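Storing dry granular goods in clear jars

Couscous, semolina, breadcrumbs and similar small-grain goods keep well in clear jars with screw-top lids. Most storage problems come from moisture, poor rotation and overfilling.

## Choosing the jar

Use a rigid jar with a full-turn screw lid. Check the thread for cracks and the rim for nicks. A translucent wall is adequate for judging the level; a fully clear wall also lets you inspect for clumping. The mouth should take a dry measuring scoop without scraping. 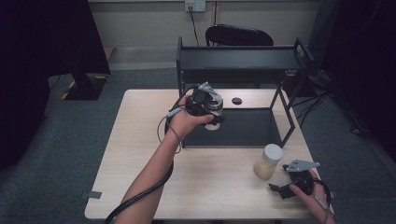

How full should a jar be?

Leave a finger's width below the rim for daily use, so that a scoop goes in without pushing grains into the thread.

## Filling

1. Wash the jar and lid, then air-dry them overnight with the lid off.
2. Stand the jar on a flat table.
3. Pour through a wide funnel in batches of 200 g, tapping the base between batches.
4. Wipe the rim and thread with a dry cloth before closing.
5. Label the lid with the contents and the month of filling.

Do not top up old stock with new. Empty the jar, wash it, and start again – mixed batches are hard to date.

## Checking for clumps

Grains that have taken up moisture stick together and cling to the wall. Tilt the closed jar and turn it slowly. Small clumps that break up with a tap are usually from settling. 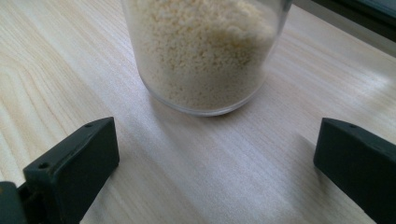
Clumps that stay firm after tapping, or any sour smell on opening, mean the contents should be thrown out. Check every 2 months in a humid kitchen. Keep jars away from the stove, the kettle and the dishwasher vent.

## Shelf position

Heavy jars go on the lower shelf, with the oldest at the front. Leave a hand's width above the lids for lifting.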